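# The Midel two-arm teaching kit

I've been teaching with the Midel for nearly nine months now, and I've put this page together because the same questions keep landing in my inbox. If you've come from the Jia page looking for the single-arm version, that's a different thing altogether (smaller, cheaper, and it won't hold one part still while you work on another). This one has two arms, two grippers and a set of cameras, and you teach it by doing the job yourself through a pair of handles.

## What you get

- Two arms with grippers fitted
- 2 handles, left and right, with a trigger on each
- A wrist camera for each arm and one that looks down from the head
- The Justix recording software, on a stick and as a download
- A foot pedal for starting and stopping a take
- Cables, and plenty of them

You'll need your own computer and your own work surface. I'd also say get a decent chair, because you'll be sitting in it for longer than you think.

## How the teaching goes

You sit down, pick up the handles, and the arms follow your hands. Squeeze a trigger and that gripper closes. Press the pedal and Justix starts saving everything: joint positions, gripper opening, all the camera views. Press it again when you've finished. That's one take, or one demonstration if you want to be proper about it.

There's a hand-guiding mode as well, where the arms go slack and you push them about directly. I use it for setting a start position and not much else, as your own hands end up in the camera views and then you're training on pictures of your knuckles! But it's lovely for showing people how the joints move, and children take to it in seconds.

My favourite thing to teach on it is flat-pack furniture and anything with poles and sockets. Big light parts are surprisingly hard work. A long tube wants to swing, a socket wants to slide off when you push into it, and you find out quickly whether your two hands are helping each other. 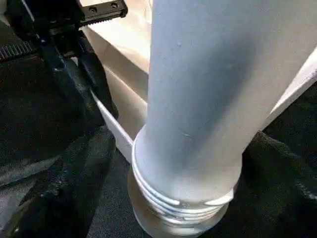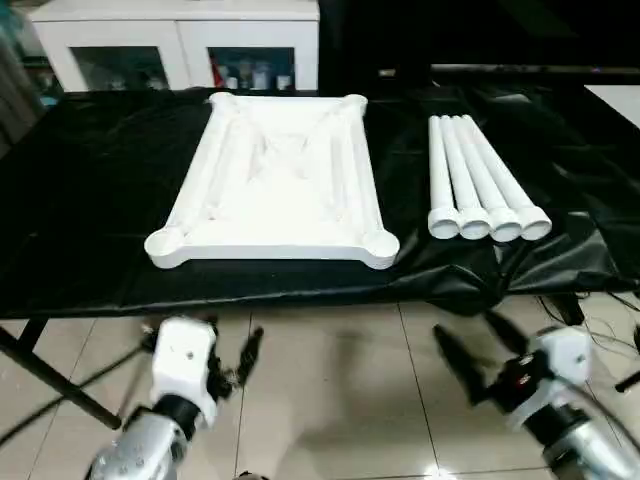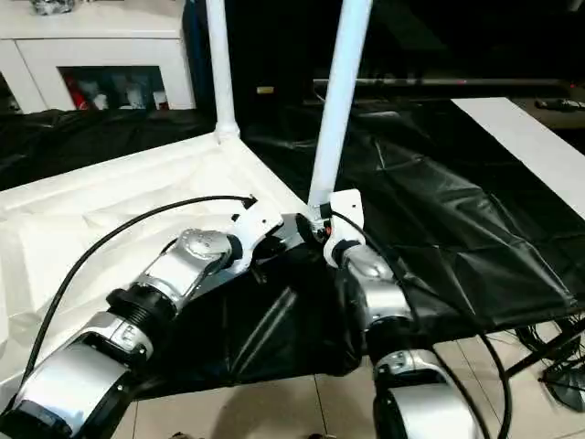
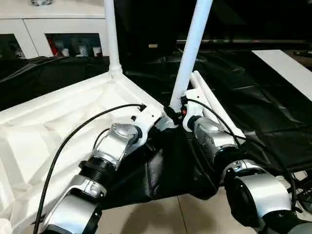 For jobs like that I split the work into short takes. One leg or one pole per take, then back to the start position, save, and go again. I used to record a whole assembly in one go and I'd get right to the last part, drop it, and have to bin the lot. Ruoxi Shi talked me out of that (thank you, Ruoxi) and my useful takes went up straight away.

## A few tips from me

**Go slower than feels natural.** The arms can keep up with you, but your eyes can't always judge depth on a screen, and a pole that looks lined up in the head view might be a good way off. Check the wrist view before you push.

**Leave your mistakes in, if you fix them.** A take where you miss the socket, back off and try again is worth having. A take where you miss and give up isn't.

**Move things between takes.** Turn the part a bit, slide it over, swap which arm does the holding. I was terribly tidy at first and ended up with a model that only worked if everything was in exactly the same spot.

**Mind the cables.** Give each one enough slack for the arm at full stretch, then try the full stretch with the handles before you record anything.

## How many takes will I need?

Everybody asks this and I can't give one number. I had a simple pick-and-place going fairly well on a couple of afternoons' worth. My pole job needed 1,000 takes before I was happy to leave it running while I made a cup of tea, and I still watched it through the door. Justix lets you tag takes as good, poor or partial, so do it as you go – sorting them later is miserable.

## Does it work with other kit?

The recordings export to the usual open formats. I've also run the Pison glove with it in place of the handles, and that does work, though I found the grip signal a bit twitchy and went back to the triggers. Your hands may be steadier than mine.

## Ordering

The next batch is due in June. Spare gripper fingers are sold in pairs, and I'd add a set to your first order so you aren't stuck waiting for them. If you want the longer handle leads, say so in the notes box when you order, as they don't have their own listing yet.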